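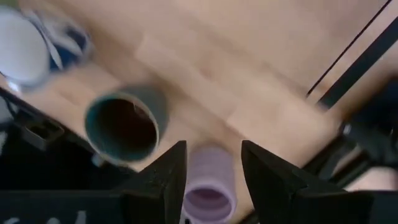
Town cup shelf reopens, with fewer cups

The free cup shelf at the Drella community room is open again after three weeks of sorting, and regular visitors will notice that they can now see the wall behind it.

The shelf began as a modest idea. Anyone who came in for coffee and found no cup could borrow one, and anyone with a cup to spare could leave one. The second half of the plan went very well. By the start of March the shelf had spread to two windowsills, the top of the piano and a drawer marked "Fuses," and the room was looking after 400 cups for a coffee morning that draws, in a good week, enough people to fill one long table.

"We asked the town for cups once, in a newsletter," said Boris Mujić, who runs the room and has been picking his way around the results ever since. "One line, at the bottom of page 3. I have put in whole front pages about the roof and never had a response like that."

The sorting was done on the pale wooden table by the kitchen hatch, a few cups at a time. The rules were simple enough to write on an envelope. Anything cracked went out. Anything that tipped over when set down went out. Anything with the name of a dentist on it went to a separate box, pending discussion.

Plastic cups turned out to be the sore point. One camp holds that coffee from plastic tastes of picnic. The other points out that the room has a tile floor and that people drop things. The matter was settled by keeping the plastic ones for juice and for visitors under 10, and for one adult who asked to be treated as an exception and has been.

Color caused trouble as well. An early proposal to keep only white cups was voted down by people who had brought in cups that weren't white. A second proposal, to arrange them from light to dark, lasted one afternoon. There was a long exchange over whether a certain teal was a blue or a green, and it was still going when the lights were switched off. The pinks and lavenders were put at child height, where they have proved popular with everybody. They are the first to leave the shelf in the morning and the last to come back.

Mugs with navy patterns were plentiful enough to need a row of their own. Mujić puts this down to a sale at Softić, the hardware store on the corner, which some years back sold them at a price that made it hard to leave with just a hinge. Several households seem to have arrived at the same conclusion about them at the same time.

The room has kept 90-odd cups fewer than the most generous estimate of what it needs and a good many more than it will ever use. The rest were offered at the door in boxes, free to anyone who would take a whole box. Wasia, the lunch place across the street, took two boxes and has asked that no one send any more. The summer theater group took another for its production of "Drollolura," a comedy in which, according to the director's note, a great deal of crockery is thrown. They were told that theirs were mostly plastic and said that this would be fine, and possibly funnier.

One cup has been claimed by its original owner, who gave it away in the first rush of enthusiasm and has missed it every day. She was invited to take any other cup home as well, by way of apology. She declined.

New rules are posted beside the shelf. Cups go back rinsed. Cups go back upright, not on their sides, as they roll. Nobody is to stack more than three, and anyone who believes they can manage four is asked to try it at home. Donations are closed until further notice, a phrase Mujić underlined twice and then, after finding a bag hanging on the door handle the next morning, wrote out again in larger letters.

The bag held six saucers. They're not technically covered by the notice, and a home is being sought for them.

The coffee morning starts at 10, with juice for the children. Spoons are running low, but the room would like it understood that this is an observation and should not be taken as a request.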